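The Robots Next Door (Well, Two Bus Rides Away)

Posted in: Days Out

I have been promising to write this up ever since Thursday, and in the meantime the washing has got done, the tomatoes have been tied up, and I have told the whole story to my sister on the phone twice, so if you are my sister you may go and put the kettle on now.

It began with a card in the library window. Trostent, who have the long low building behind the old bus depot, were holding an open afternoon, two till five, all welcome, tea provided. I have gone past that building for years on the number 57 and always supposed they made shower doors. I don't know why. There is something about the frosted windows. But the card said ROBOTS in capital letters and somebody had drawn a little one in felt pen, with aerials, and I thought well, I'm not doing anything on Thursday.

I went on my own in the end, as Pauline's knee was bad. You sign in at a hatch and they give you a sticker with your name on, and then you are let loose in a corridor with a great many framed certificates until a person comes to fetch you. Our person was a tall, soft-spoken man called Ardalan Nikzad, and I took to him straight away. He had clearly been told to speak up and kept remembering to, so that every third sentence came out rather loud. There were a dozen or so in our group, including a father with two boys, a couple who had thought it was a different open day altogether (kitchens) but decided to stay, and a retired fitter who asked very good questions and wrote the answers on the back of his hand.

The first room was mostly benches and cable. Ardalan told us they have five people there full time, and that what they work on is getting robot arms to handle ordinary things. He said a factory robot has an easy life in one way, with the same part arriving in the same place every time, and that the trouble starts when you ask it to deal with the sort of muddle you'd find in anybody's kitchen drawer. I thought of my own kitchen drawer and felt for the robot.

Then we went through to the part I had really come for. I'd imagined something the size of a wardrobe, I must admit, with a cage round it and a flashing lamp. What they had was a pair of arms at a table, and on the table a row of plastic tubs that could have come from any hardware shop, yellow and red and a big cream one. I was rather charmed by that! All that cleverness, and there it is working out of the same sort of tubs I keep my pegs in.

Crisanto Samonte was in charge of this bit. He is younger and quicker, and has the manner of a good primary school teacher, which went down very well with the boys. He explained that the job is sorting, plain and simple. Small household things go in one tub, and the arms have to pick them out and move them to another, wherever they've been told. The project is called Brokik (he did tell us where the name came from, and I've lost it) and the point of it is to have the two arms share the work without getting in one another's way. He said that was the hard part. I said it was the hard part in my house too, and the kitchens couple laughed, so that was nice.

I asked about the hands, because they aren't hands at all, really, when you get close. They're black plastic things with two fingers that open and shut. Crisanto said they had designed them there and gone through a good many versions, and that there was a drawer somewhere with all the early ones in it, none of which anybody could bear to throw out. He let us hold a spare. It was lighter than I expected and had a slightly rough feel under the thumb, like the side of a matchbox. The fitter wanted to know how hard it could squeeze, and Crisanto had him put a finger in and closed it gently by hand, and the fitter said "Hm," and wrote something on his knuckle.

We watched for a good long while. I don't know what I can compare it to. You know when you see a heron in the shallows, and it is perfectly still and then it moves its neck just a little, and you find you have stopped breathing? It was a bit like that. The arm comes over, and it stops, and then down it goes, so slowly, and you will it on. The first go it came up with nothing, and there was a great "ohhh" from all of us, as if someone had missed a penalty. On the next go it got hold of a little pot by the lid and carried it across and set it down, and we clapped. Grown people, clapping. The younger boy asked whether it could hear us and Crisanto said no, but he would pass it on.

He also told us that a trial run for them is 50 pick-ups in a row, and that they write down every single one, good or bad. The best day so far had been in July, when they'd kept going till they had done 212 between breakfast and going home. I said didn't it get dull, and he said no, you start to get fond of the near misses. I have been thinking about that since, mostly while peeling things.

Tea was in the front room, from an urn, with a very good lemon drizzle. I had a proper chat with Ardalan over that, and he asked what I would want such a thing for if I could have one at home. I said I'd want it to find the end of the sticky tape. He took this quite seriously and said that was extremely difficult, possibly harder than anything they'd tried, and he went off and told Crisanto, and I saw them both looking at a roll of tape on the windowsill. So if it ever comes in, you heard it on this blog first.

I missed the quarter past and had to wait for the next bus, and didn't mind a bit. They're planning another afternoon in the spring and I have already told Pauline, knee or no knee. Wear flat shoes as the corridor floor has a slope to it, and if you're coming from our side of town, get off at the depot and walk back, as the stop after is a long way down the hill.

Next week, back to the garden, and the sad matter of the runner beans.

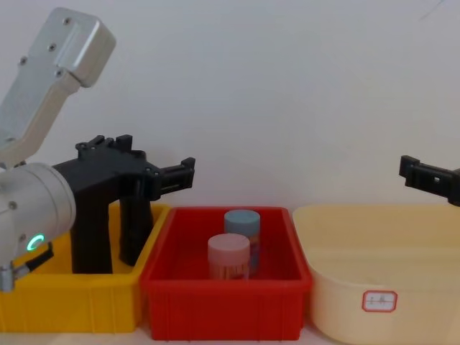 Photo: Crisanto Samonte / Trostent, used with thanks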